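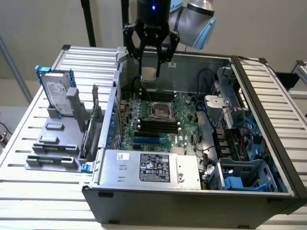
Brirdale Computer Reuse Club

Frequently asked questions

Last changed: 2020-06-14

We receive many of the same questions by e-mail, so I have collected the answers on this page. If your question is missing, please write to the club address and I will add it when I have time. Rezaul Herath, club secretary

What does the club do?

We take old computers that people do not need any more, clean them, repair them when it is possible, and give them to families and small associations in Brirdale and the villages near it. We also have an open repair evening where you can bring your own machine and work on it together with a member.

Do I have to be a member to get a computer?

No. You have to live in the Brirdale area and fill in the request form, which you can get at the library desk or ask for by e-mail. Members do not get a computer faster than other people.

How long is the waiting list?

This depends on the season. Before the school year it is long, and in spring it is short. If you need the computer for school, please write this on the form and tell us the start date of the course. We try to respect it, but we cannot promise.

Can I choose between a laptop and a desktop?

You can write your wish on the form. We receive many more desktops than laptops, so a person who accepts a desktop waits less. With a desktop you also get a monitor, keyboard and mouse, and the cables.

Which computers do you accept as a donation?

Desktops and laptops which are not older than ten years, in any condition except water damage. A machine that does not start is still welcome, as we can use the memory, the power supply or the fan in another one. We also accept flat monitors, keyboards with a USB plug, and network cables of any length.

What do you not accept?

Printers, tube monitors, televisions, telephones and loose batteries. Please bring them to the recycling yard on Begum Road. Do not leave them in front of our door, also not with a note. We had to carry away a lot of printers last winter and the yard takes them from us only against payment.

What happens with my data?

Every disk is erased before the computer leaves the workshop. If the erasing program reports an error, we drill the disk and bring it to the recycling yard. You may also take the disk out at home and keep it. Please save your photos and documents before you donate, as we cannot search for them later.

Do you install Windows?

Normally we install Linux with an office program, a browser and a program for video calls. If the computer has a valid Windows license and the machine is strong enough for it, you can ask for Windows. We do not install programs without a license.

Can I bring my own computer for repair?

Yes, on the open evening. You need to reserve a place, and you stay with the machine during the repair. We work slowly and we explain what we do, so please plan the whole evening. The work is free, but you pay for the new parts.

Where do I buy the parts?

You can order them yourself or through the club. We order from Guteck once a month. Before you order a processor or memory yourself, please write down the exact model of your mainboard and send it to us. Many people buy a processor that has the wrong socket and the shop does not always take it back.

Should I use new thermal paste when I change the processor?

Yes, always. The old paste must be removed completely with alcohol and a cloth without fibers. We have paste in the workshop and you do not have to buy a full tube.

How much is the membership?

It is 300 for one year, and students pay nothing until they are 20. Membership gives you a key to the workshop after the safety introduction, and a shelf for your own projects.

Are there courses?

The next beginner course is in July. It has 5 evenings: opening the case, memory and disks, power supply, installing Linux, and looking for faults. Participants bring a screwdriver, and all other tools are there. Please do not open a power supply at home, also when it is unplugged.

Who pays for the workshop?

The membership fees pay the electricity and the insurance. The rent is paid by the Flasireck fund until the end of next year. After this we have to apply again.

How do I find you?

The workshop is in the yard behind the old post office, second door, ground floor. There is parking for loading only. If the door is closed, call extension 2733 from the telephone beside the gate and somebody comes down to open.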